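Home Blog Recipes Small Rooms About Contact

3 March 2020

When I moved to Arley in August, I brought with me only 4 plates, and I believed it was enough. But then people come to eat, and you want to give them soup also, and slowly the cupboard is full. My cupboard in Adcombe was deep and I never saw what was in the back of it. Here I have one short shelf, so I had to learn to put things on the table and to like it.

The best thing I bought for this is a black wire stand with a flat top. It is very simple. The legs are thin, so it doesn't make the table look heavy, and the plates go on the top in one pile. I put the orange-red ones at the bottom and the dark teal ones over them. At first I mixed the colours, but it looked like a shop at the end of a sale, and I didn't enjoy it.
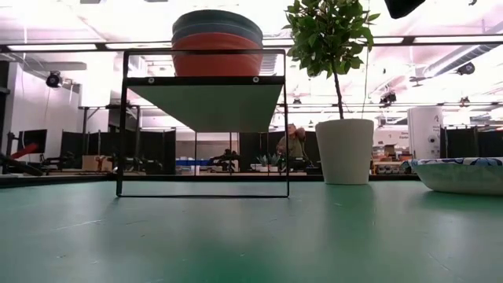

The second thing I learned is that a pile of plates alone looks like washing-up which is waiting. It needs a neighbour. A small round tree in a white pot is good for this, because it is also tall and the two of them stand together nicely. My sister-in-law prefers a candle, but I am afraid of candles near curtains.

The wide bowl with the blue flowers on the rim I would keep away from the pile. It is too pretty to go under other things, and too wide to go over them. Put it to the side and leave it without fruit for a week, then decide.

I also looked at a plate rack from Coltumano, with a place for every plate. It was well made, but you must lift each plate out separately, and for seven people at dinner this becomes tiring. With the stand I take the whole pile in two hands and go.

Next time I will write about the cups, which are a more difficult problem.

Older posts Newer posts Back to top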